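**Unit 3 — Moisture and heat in starchy grains**

Raw starch granules take up little water when cold. On heating they swell, lose their ordered structure and leak amylose. This is gelatinization. The onset temperature varies with grain type — waxy varieties contain almost no amylose and cook up sticky.

While free water remains, the pot stays near the boiling point. Once it is absorbed, the temperature climbs. A thermostatic cooker uses that climb as its switching signal.

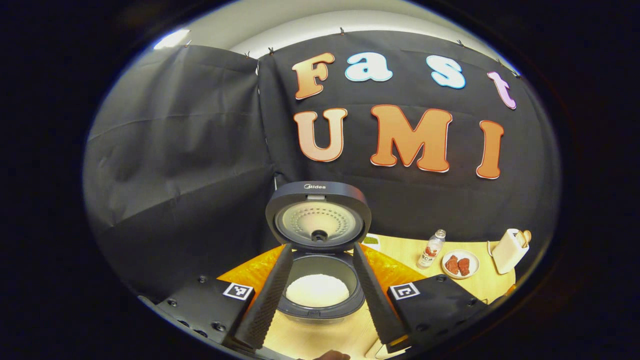

Altitude lowers the boiling point, so cooking times get longer. Retrogradation (firming on cooling) is covered in Unit 4.

Reading: Mathur, course notes, section 2. Problem set due in May.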